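Chapter 3
Showing by Hand

Draft notes, F. Dursun and C. Kahraman. Read before the Febuary lab.

Two ways in: drive the arm remotely, or carry the gripper yourself. We start with the second. Cheaper, quicker to learn.
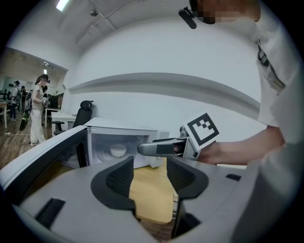
A demonstration is one task, start to finish, at an even speed. Pick the goal first. With a bowl in an open microwave, say, decide wether the task ends at the grasp or on the table. Plan on around 60 per task.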